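3.2 Collection of the film fraction

The households in Kolbridge received 84 collection points in the first phase, and each point was emptied before seven in the morning. Film was weighed separately from rigid plastic. In Clivindale the two fractions were mixed until August, so the early values from that town are left out of Table 2.

Dark film was the most difficult material to sort. The optical line at Ladedent reads the reflected light, and carbon black pigment gives back very little of it – most such items go to the residue. Wrinkled film makes also the estimate of area less certain. 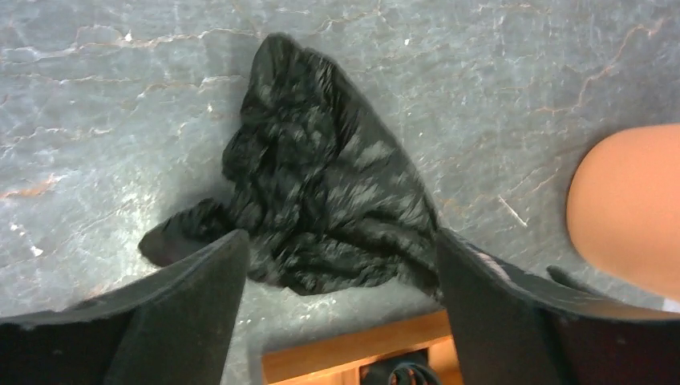

Figure 4. Black plastic bag, crumpled, on a grey surface with stone pattern.

We therefore followed the manual method of Dudás, with samples of 30 kg taken from each load. Items were shaken, flattened by hand and weighed again. The difference between the two weighings was recorded as loose dirt and moisture. Loads under 1,000 kg were sampled once, larger loads twice.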